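Automation at the packing table: what changes for the people there
Student project report, group 4
Daniyal Soomro and Anjana Rathnayake, 03/02/2025

Our partner for this project was Vumham, a company that packs small spare parts. Packers there take labeled boxes off a table and put them in a holder by hand. Vumham wants to give this step to a robot arm. We modeled the job in simulation and talked to seven people on the packing floor.

The first problem was the grip. The boxes do not lie parallel, so the gripper has to line up with each one separately. 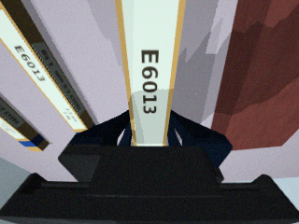
Figure 1. Simulated gripper with its fingers open at the foot of a box marked E6013.

We ran 541 simulated picks. Most of the failed ones came from a poor approach angle. The packers told us they turn a box in the hand without thinking about it, and we had left that out of our first task list.

The layout is kept simple, with one arm fixed to the table.

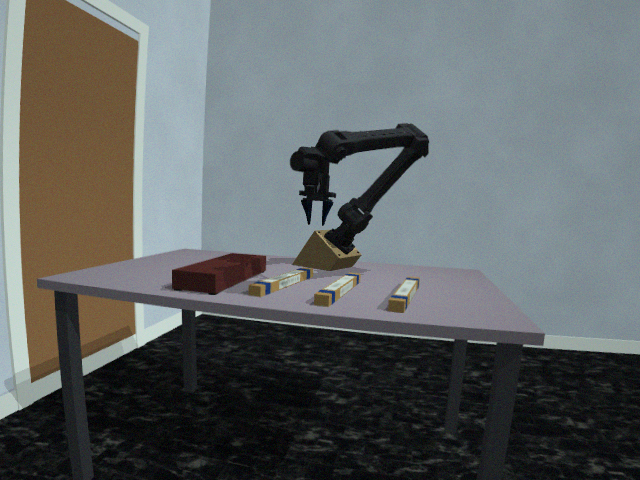 Magdolna Barta was less worried about the arm than about the breaks. She said that two people at a table can cover for each other, and that one person watching a machine has to stay put. Miklós Szűcs wanted to know who would be called when it stopped.

We added both points to our interview sheet. In September the plan was to move one packer per shift to checking labels. The pay grade for that job has not been settled.

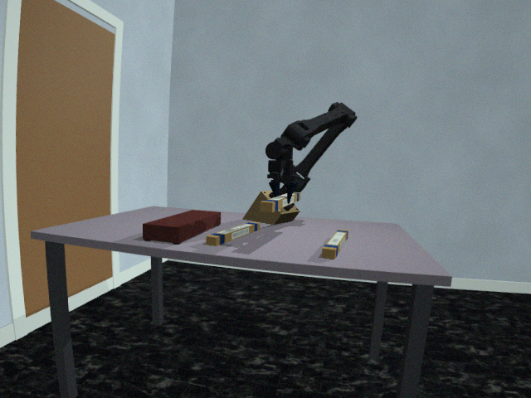
Figure 3. Box held above the tabletop in simulation, two more on the table.

Training is the other open question. Guido Lombardi asked for four paid hours per person before any arm is installed, and we support this in our recommendations. The interview sheet is in the appendix.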